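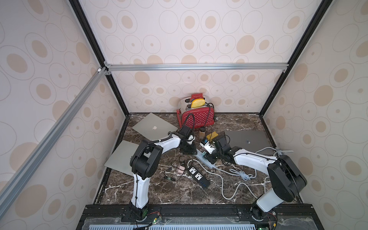 Akash Pal had wanted a red toaster since he was 5 years old, and now that he had one he could not stop telling people about the dots.

"White polka dots," he said into the phone. "All over it! And a chrome top, Kevin. You can see your own nose in it."

"Does it make toast?" said Kevin Lynch.

"Two slices. It has a lever on the side, a red one, and when you push it down it goes clunk. I've pushed it down eleven times and I haven't even got any bread."

Kevin said he would bring bread. He lived two floors down in the same building on Skodum Street, and he came up in his socks with half a loaf of the seeded kind from Chaudhary's and a knob of butter folded in foil. Akash had the door open before he could knock.

The apartment was wonderful that evening, or Akash thought so, which came to the same thing. The new wallpaper was up at last, pale pink with ovals and rings and tiny tan dots, and it made the whole room look as if it were fizzing. He had bought it in August and been scared of it until now. The table had not come yet. Hasteo had promised it twice and sent two very polite letters, so everything lived on the floor, and the floor was marble, dark brown with white and tan running through it like cream going into coffee. Who needed a table?

"You've got laptops all over the place," Kevin said, stepping over a silver one.

"Those are work." Akash waved them away. He fixed them for people, mostly for the students, and there was a dark gray one he was supposed to give back in the morning. It could wait. "Sit down, sit down! Mind the jar."

The jar was the other thing. It was small, with a dark lid, and what was inside was brown, and his aunt had mailed it 630 miles with a note that said only EAT THIS WARM. He had put it in front of the toaster as soon as he unwrapped it and he had not opened it, though he had picked it up and tilted it a good many times.

"What is it?" said Kevin.

"I have no idea. Isn't that great?"

They untangled the cord, which took a while - it had wound itself up beside the toaster like something asleep - and then Akash dropped in the bread and let Kevin do the lever.

Clunk.

"Oh, that is good," said Kevin.

"I told you!"

They sat on the marble with their knees up and watched the slots begin to glow. The smell came slowly, first dust and new metal, then bread. Akash got hold of the jar and put his palm on the lid.

"Ready?" he said.

"It hasn't popped yet."

"I know. I'm just holding it."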